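会社概要 事業内容 製品 採用情報 お問い合わせ

Plamskaについて

Plamskaは、多関節ロボットアーム向けの制御・認識・動作計画ソフトウェアを開発する会社です。アーム本体、グリッパ、カメラの製造は行っていません。顧客が選定した機体の上で動作するソフトウェアと、その調整・検証に使うツール群を提供しています。

主な対象は、理化学機器まわりの小物操作、多品種の組付け前工程、検査工程への供給など、対象物の位置と姿勢が毎回変わる作業です。固定位置のティーチングで足りる工程については、当社製品の導入を提案しない場合があります。

事業の範囲

当社の開発は次の4領域に分かれています。

制御
関節空間および作業空間での軌道追従、インピーダンス制御、接触検出時の退避動作。上位の計画系から受け取った軌道を、機体ごとの速度・加速度・ジャーク制限の範囲で再時間付けし、制御周期に同期して出力します。上位からの指令が途絶えた場合は、最後に検証済みの軌道区間の終端で停止します。

認識
固定カメラおよび手先カメラの画像と深度から、対象物の位置姿勢を推定します。透明容器、細い棒状物、格子状の開口をもつラックなど、深度が欠落しやすい対象については、輪郭と既知形状の照合を併用します。推定値には必ず共分散を付け、計画系に渡します。信頼度がしきい値を下回る場合、認識系は値を返さず、理由コードのみを返します。

計画
把持候補の生成、衝突回避を含む経路探索、作業順序の組み立て。複数台のアームが作業域を共有する構成では、占有領域を時間付きで予約し、競合が生じた側の経路を再計算します。ケーブルの引き回しは剛体モデルに含まれないため、手首まわりの累積回転量に上限を設け、上限に近づいた時点で巻き戻し動作を挿入します。

ツール
ログ収集、再生、差分比較、キャリブレーション、設定検証。現場で発生した停止を社内で再現できることを要件として設計しています。

製品

Wellach
制御ランタイムです。リアルタイム制御部と、外部インターフェース部の2プロセスで構成されます。設定はテキスト形式の機体記述ファイルに集約し、起動時に静的検査を行います。関節制限の欠落、単位の不一致、座標系の循環参照が見つかった場合、Wellachは起動しません。警告のみで起動させるオプションは用意していません。

Paju
認識モジュールです。カメラの内部・外部パラメータの管理、対象物モデルの登録、姿勢推定を担当します。外部パラメータには有効期限を設定でき、期限を過ぎた値を用いた推定結果には失効フラグが付きます。カメラの架台を移動した後に古い外部パラメータが使われ続ける事例が多かったため、この仕様になりました。

Starkura
計画器と作業記述言語です。作業は前提条件と事後条件をもつ動作の列として記述します。各動作の事後条件が認識系で確認できない場合、次の動作には進みません。記述言語に条件分岐はありますが、無限ループは書けません。繰り返しには必ず上限回数の指定が必要です。

3製品は個別に導入できます。Pajuのみを既存の制御装置と組み合わせている顧客もあります。

検証の方法

リリース前の回帰試験は、シミュレーション、ログ再生、実機の順に行います。シミュレーションには現在485件のシナリオが登録されており、変更の取り込みごとに全件を実行します。ログ再生試験は319件で、いずれも実機で記録した停止または異常終了に由来します。原因が顧客側の設定にあったものも削除せず、同じ設定が検査で拒否されることを確認する試験として残しています。

実機試験の作業台には、整理された試験片だけを置くことはしていません。作業に関係のない物品、工具、ケーブルを残した状態で、対象物の検出と経路の生成を行います。背景を統制した台では認識系の誤検出が表に出にくく、導入後に問題となることが多いためです。台の天板は、溝付きのアルミ材と、模様のある白色の板を併用しています。前者は平行な溝が輪郭抽出に、後者は低コントラストの模様が領域分割に影響するため、両方の面で結果を記録します。

合否は成功率だけで判定しません。把持に失敗した場合に失敗として報告されたか、失敗後の状態が作業記述の前提条件と一致しているかを別項目として評価します。失敗を成功と報告した試行が1回でもあれば、その版は出荷しません。

実機試験の作業台 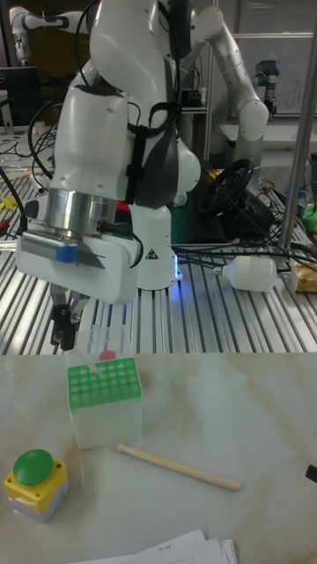
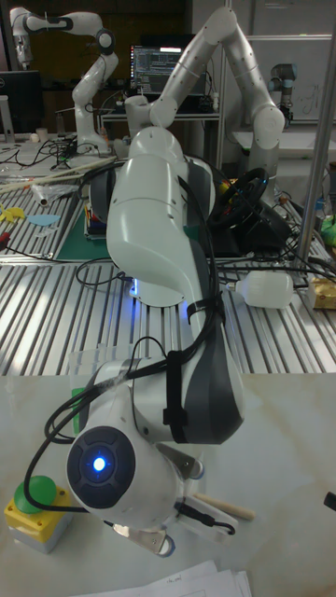
試験の運用

試験の記録には、関節角、指令値、カメラ画像、認識結果、計画器の内部状態を共通の時刻で保存します。時刻同期のずれが5ミリ秒を超えた記録は、性能評価の集計から除外し、同期機能の不具合調査にのみ使用します。

キャリブレーションは作業開始時に確認し、残差が基準を超えた場合は再取得します。再取得の前後の値は両方とも保存します。上書きはできません。

現在の制約

当社ソフトウェアが対応していない主な項目は次のとおりです。

・布、袋など、形状が大きく変わる対象物の状態推定
・人と作業域を共有する構成での安全関連部としての使用
・制御周期を外部に公開していない機体でのインピーダンス制御
・走行台車とアームの同時計画

安全機能は、機体側および設備側の認証済み機器で構成してください。Wellachの接触検出は工程上の異常を検出するための機能であり、安全機能の代替にはなりません。

サポートと更新

定期更新は年2回、6月と12月です。機体記述ファイルの形式に変更がある場合は、変換ツールと変更点の一覧を同時に公開します。旧形式の読み込みは次の定期更新まで維持します。

不具合の報告には、ツールに含まれる記録出力機能で作成したファイルを添付してください。画像を社外に出せない場合は、画像を除いた形式でも受け付けますが、Pajuに関する調査は範囲が限られます。

導入の検討にあたっては、対象物の図面または現物、サイクルタイムの要求値、使用予定の機体の型式をお知らせください。初回の評価では、対象物の認識可否と把持候補の有無までを確認し、結果を文書で回答します。

採用について

制御、認識、計画、ツールの各領域で技術者を募集しています。いずれの職種も実機試験を担当します。応募時には、過去に作成したソフトウェアの設計資料または公開コードを提出してください。使用言語は、リアルタイム制御部がC++、ツール群がPythonです。

お問い合わせ
製品、評価、採用に関するお問い合わせは、各フォームをご利用ください。

製品に関するお問い合わせ
評価のお申し込み
採用に関するお問い合わせ
ソフトウェア使用許諾
プライバシーポリシー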